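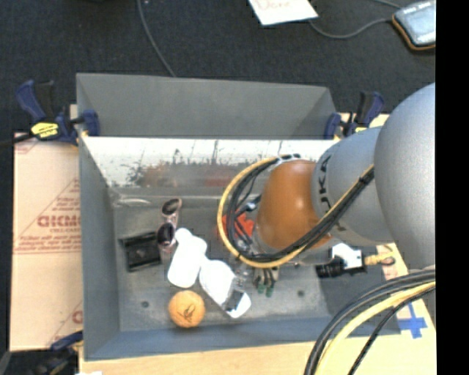 Reading time: 3 minutes

Mixed Objects in a Sloped Bin
Project report, Product and Materials course, 13 Aug 2021
Blagoje Ristić and Ettore Negri

1. Starting point

Our project began with a simple question from the Wiswood workshop: what shape should a bin have, if very different small things must lie in it together? In the workshop most boxes have straight walls, and small items collect in the corners, where it is difficult to see them. We wanted to study a bin with sloped walls and to write down how everyday objects behave in it.

2. The bin

We worked with a gray metal bin. The left and front walls are sloped, and the back wall is tall. The inner face of the back wall is white and has rust-brown stains. We discussed if we should clean it or paint it again. Finally we left it, as the budget was small and the stains do not change the shape. The bin is held by blue clamps, and it sits on a light wooden tabletop. In January we tried it without clamps and it moved a little each time somebody leaned on the table, so we repeated this part of the work.

The floor is pale gray, with small dark holes. White things are harder to see on this floor than dark ones, and we should have thought of this earlier.

3. The objects

We wanted objects which everybody knows. The white plastic bottles are light and long, and they lie on the side when they are dropped in. The dark cups have a flat base, so they can also stand. The orange ball was Ettore's idea. It is the easiest thing to find with the eyes, also for a person who is tired. The black rectangular object, similar to a small stapler, was added for its flat form.

4. Method

We emptied a box of objects into the bin 30 times. After each time we wrote on a sheet which objects touched a wall, which touched each other, and which were standing. Blagoje emptied the box and Ettore wrote. We changed the roles after 20 times, and we noticed that Ettore holds the box lower. This is a weak point of our data.

5. Results

The ball moved the most and usually stopped against another object. The bottles often came to lie close together, with one resting at an angle. The cups stood more often when the box was held low. Few objects stayed on a sloped wall; they slid down to the floor.

6. What we would change

A darker floor would help with the white objects. We would also fix the height of the box with a simple wooden stand. Our teacher asked for a test with soft objects, for example a cloth, and Blagoje will do it for the second report.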